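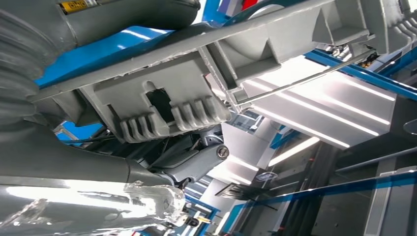
R. Molel

Where does light go when it hits something?

Light travels in straight lines until it meets an object. Three things can then happen to it. It can bounce off, it can pass through, or it can be soaked up and turned into a very small amount of heat. Most objects do a mixture of all three.

Bouncing is called reflection. Light reflects from a flat, smooth surface in a regular way: it leaves at the same angle at which it arrived. Angles are measured from an imaginary line standing straight up from the surface, called the normal. If a ray comes in at 59 degrees to the normal, it goes out at 59 degrees on the other side. The rule works for mirrors, still water and polished metal.

The large white panel behind the thin metal rod shows three long strips of light as bright parallel bands. A surface has to be fairly smooth to do that. A rough one sends the rays off in many directions, and the bands would blur together into a general brightness. Scattering of that kind is called diffuse reflection. A sheet of drawing paper does it, and so does a plastered wall. It is the reason you can read a page from nearly any seat in a room.

Many surfaces are somewhere in between. Grey paint can look dull in one place and have a bright patch in another, where the angle happens to carry light from the lamp to the eye. The patch is called a highlight. If you move your head, the highlight moves too, although the lamp and the paint have stayed where they were.

See-through materials

A material that lets light pass through without scattering it is transparent. Window glass is transparent, and so are some plastics. Tissue paper lets light through but mixes up the rays, so no clear shapes can be seen behind it. The word for this is translucent. A brick lets no light through and is opaque.

Even a transparent material reflects a little. When light meets clear plastic, a small part bounces off the front, and most goes in. On the way in it usually changes direction slightly. Bending of this sort is called refraction. It happens again on the way out.

On a flat sheet these effects are hard to notice. The clear object at the lower left has uneven, faceted edges, and a facet is a small flat face. Each face points its own way, so each sends light in its own direction. Some parts of the object are so bright that the camera has recorded them as plain white, with no detail left. Photographers call this overexposure.

A test to do at home

The workshop in Gresenholm uses this test with its younger groups in December, when it is dark by teatime. You will need a torch, a sheet of kitchen foil and 2 pieces of white paper.

Lay the foil on one piece of paper, shiny side up, and keep it as flat as possible. Hold the other piece upright beside it. Switch off the room light and shine the torch at the foil from a low angle. Look for a bright patch on the upright paper and note its shape.

Now crumple the foil into a ball, open it out and repeat the test. The patch should break up into many small bright marks. The metal is the same as before – the creases have given it a large number of small faces.

Do not shine the torch into anyone's eyes.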